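Notebook › Shop Floor › Shelves and Tickets

Posted in December by Lino De Luca

Changing the shelf tickets in the cleaning aisle

Readers of this notebook will be aware that I assist at a neighbourhood shop in Avley, and that the greater part of my correspondence concerns the household aisle. Mr Syahrul Saragih has written to ask how the price tickets are kept in order, and I am pleased to set out the practice we follow.

Tickets are changed before opening, beginning at 6 in the morning, on any day when the office issues new prices. The new cards are printed in the back room and sorted by bay. They are then carried out in a shallow tray, in the order in which the shelves will be walked. It was formerly the custom to hand each assistant a loose bundle. This led to a good deal of walking back and forth, and to one regrettable occasion on which the washing-up liquid was offered for most of a morning at the price of a scouring pad.

The cleaning aisle requires more patience than most. Bottles with trigger heads do not stand well beside one another. They lean, they catch on their neighbours and they creep forward over the shelf lip, where they hide the ticket from the customer. Large jugs present a different difficulty, being heavy enough to bend a card if they are dragged across it. Our rule is that the ticket is seen to first and the bottles are straightened afterwards — an order of work which I opposed for two years and now accept.

A card should be held at both ends and eased into place with even pressure. If it is pushed from one end it will bow in the middle and spring out again before noon. Old cards go into the apron pocket and are never left behind the new one. When our bays were last cleared I removed 400 superseded tickets, several of them for lines we no longer stock.

Shelf edges ought to be wiped at the same time. Scuffs on grey metal cannot always be removed, and I do not recommend abrasive powders, which dull the paint further. A damp cloth is sufficient.
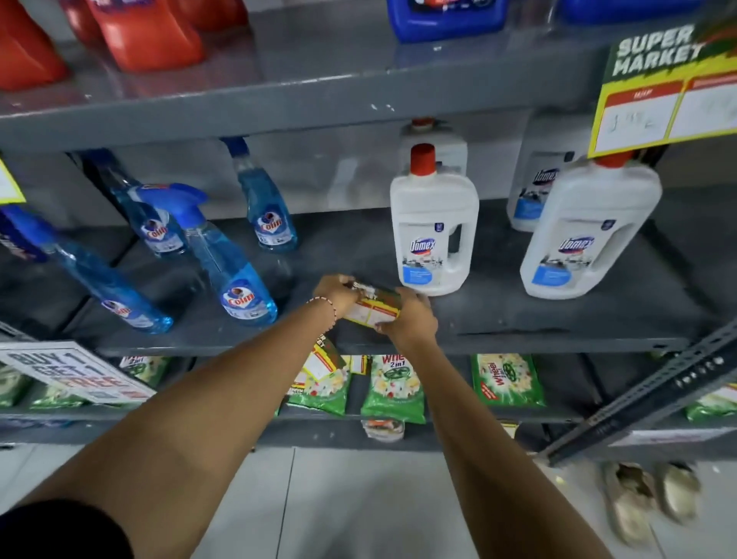
A ticket at the middle shelf, with the Colin glass cleaner still to be straightened.

The larger hanging signs are a separate matter. Ours are filled in by hand, and I maintain that the figures should be written by one person throughout the shop, in dark ink, and checked by a second. I shall return to the subject of handwriting when time allows.

Comments (3)

Remo Fiore
We have the same trouble with trigger bottles at our shop in Trernden. Turning all the heads the same way helps a little.

Ciarán Mac Mathúna
Do you change the cards on the top shelf first or last? I have always started at the bottom to save my knees later on.

Lino De Luca
Top shelf first, Mr Mac Mathúna, although I can offer no strong argument for it.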